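Previtz Field Dispensary Module, Series 2
Product page

Overview
Configurations
Specifications
Ordering

The Previtz Series 2 is a transportable dispensary and dressing store for field hospitals, evacuation clinics and temporary aid posts. It is built for medical organisations working where the permanent health centre has been damaged, closed or cut off from its normal supply route. One module holds dressings, oral medicines and minor procedure supplies for a clinic with 2 treatment rooms.

The module ships flat on a standard pallet and is assembled with the hex key supplied. No power tools are required. Gross shipping weight is 207 kg, excluding medical stock.

Wall storage

Wall storage uses perforated panels with removable hooks. Hooks can be moved without tools. Packaged items should be hung by the header card, with the expiry date facing out where the packaging allows.
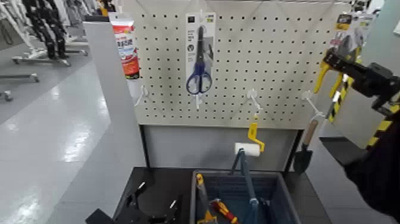

Pegboard panel with hanging hooks and packaged scissors.

Each hook position can be assigned a stock code. The code sheet is supplied as a printed pad and as a spreadsheet. Clinics that already use their own coding may leave the Previtz codes blank; the reorder form accepts either.

Heavy or liquid stock must not be hung. Intravenous fluids, bulk antiseptic and plaster bandage in cartons are to be stored on the floor rack at the lowest level.

Controlled medicines cabinet

The Pelter cabinet is a separate steel unit with a double lock. It is bolted to the module frame from the inside. Two keys are supplied on separate rings and are intended to be held by different members of staff. The register is bound and page-numbered, and holds 500 entries. Loose-leaf registers are not supplied for this cabinet. 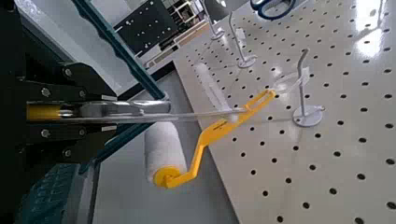 Where national rules require a third signature for the release of opioids, order the register with the additional column (suffix C). Registers are printed in English, French and Arabic. Other languages can be quoted on request, with a minimum order.

Cold storage

The module does not include refrigeration. A bay is left clear at the right-hand end for a vaccine refrigerator or passive cold box of up to 105 litres. The bay has a cable pass-through and a drip tray. Check the external dimensions of the refrigerator before ordering, as some solar direct-drive models have a wide lid hinge that fouls the upper rail.

Temperature logging is the responsibility of the operating organisation. A bracket for a logger display is fitted at eye level.

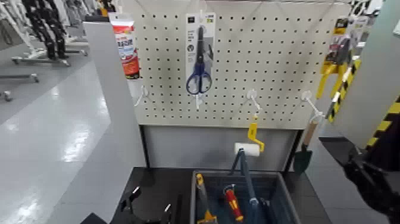
Layout planning

Herley layout sheets are included with every order. They show three floor plans: single-sided, corner and pass-through. The pass-through plan places the dispensing hatch on the patient side and the restocking door on the staff side, and is preferred for sites expecting a sudden influx of wounded. The corner plan uses the least floor area but allows only one person to restock at a time.

Leave a clear aisle wide enough for a stretcher and two bearers. Do not place the module across an exit, including a tent exit that is normally laced shut.

Cleaning

Wipe panels and hooks with a neutral detergent, then with 0.1% chlorine solution. Rinse metal parts after chlorine. Do not use abrasive pads on coated surfaces. Hooks can be removed and soaked.
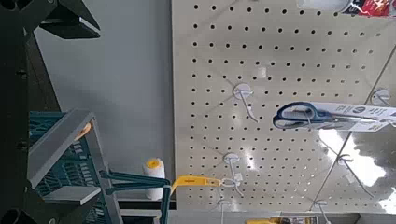

Spare parts

Hooks, panel clips, lock barrels and feet are stocked as Cheema spares kits. The basic kit covers normal losses over one deployment. The extended kit adds one full panel and a replacement door. Lock barrels are keyed to the cabinet serial number, which must be quoted on the order along with the name of the person authorised to receive keys.

Ordering and support

Orders are accepted from registered medical and humanitarian organisations only. Export paperwork is prepared for the module and its fittings. Medicines are not supplied and must be consigned separately.

Technical enquiries: Haris Marwat
Orders and freight: Danish Satti

Supply is ex works. Orders received after November are packed in the new year.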